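4.2 Recording a Grasp by Remote Control

1. Place the plate on the mat and set the item to be grasped on it.
2. Confirm that the cable at the back of the hand forms a free loop and does not touch the fingers.
3. Select Record in Dinu, then guide the hand to the item.
4. Close the thumb against the near side and bring the fingers over the top. Stop closing at first contact. 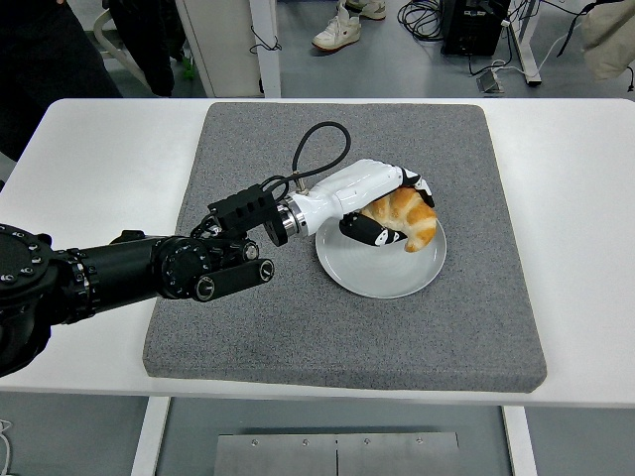

Margareta Onu of the Kakatholm site reports that new operators tend to close the thumb too early, and she advises them to bring the fingers down first when the item is soft.

5. Hold for 2 seconds, open the hand, and select Save.

Note: Clotura requires 100 saved recordings per item before training can begin.

Caution: Keep hands clear of the table while Record is active.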